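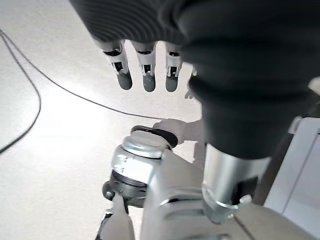 Dark grey rib, cuff end and the narrow tube

24 September 2018
By the Homura workroom, to the Ellano knitting list

> We have a cone of the Temen yarn left over from May and want to
> try a fine rib in the round. Does it still sit well where a wide
> piece narrows to a tube? Ours went baggy at the join. We cast on
> 72 stitches and decreased all at once.

I would spread the decreases. Doing them in one round is what gives you the bag. Work them over 3 rounds, then carry on in rib – don't switch to plain for the tube.

The dark grey is the finer rib, with the narrow part finishing at a metal collar. For that end I leave the edge loose and trim later.

Go down a needle size for the cuff. Galli sell the same weight on 400 g cones if you run short, but check the dye lot first. Shade 1,557 is the one I use.

Wash a swatch before you measure anything.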